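Skanar 406 Storage Tub Coating
One-part brush-on finish for bins, tubs and chests

Size: 185 oz pail
Colors: safety orange, gray, off-white
Sold by: Lirolcombe Paint & Supply, pickup or delivery

Our take

We stock the Skanar 406 and we sell a fair amount of it, mostly to people redoing feed bins and tool chests. The maker calls it a "lifetime surface." We asked whose lifetime and didn't get an answer. What you get in the pail is a thick, glossy coating that levels well, smells strong for a couple of days and costs more than it should.

It sticks to bare steel and to most old paint that has been sanded. It does not stick to grease, wax or wishful thinking about how clean the tub is. The label says "no prep required" in large type and gives you four lines of prep on the back in small type. Go by the back.

What the label claims

100% scratch proof. No. We drag shovels and chain through ours. It marks. It marks less than the Rirnix enamel we used to carry, and we'd leave it there.

Dries in 12 hours. Dry enough to touch, in a warm shop. We wouldn't load a bin on that schedule, and in February we'd give it most of a week with the lid off.

One coat coverage. Over gray primer, maybe. Over anything dark, buy enough for two.

Never fades. We have no idea, and we doubt they do either. Keep it out of full sun if the color matters to you.

Food contact

The pail says "farm friendly," a phrase that means nothing. There is no food rating anywhere on the data sheet. Don't use it where grain or drinking water will touch it.

Choosing a color

Orange shows dirt less than off-white and makes a dropped socket easier to find. It also shows glare. Under a shop light you'll get a white streak of reflection across the wall, and any light scuffs will show up in it. If that will bother you, get the gray.

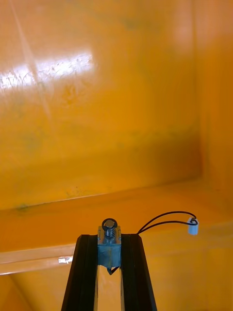

Skanar 406 or Xavier Bin Liner?

The Xavier liner is a drop-in sheet, cheaper and quicker, and it comes out when it's ruined. It also shifts around and traps grit underneath. For a square bin that gets light use we'd buy the liner. For anything with ledges or odd corners, brush on the 406.

Returns

Unopened pails only. Custom tints can't come back.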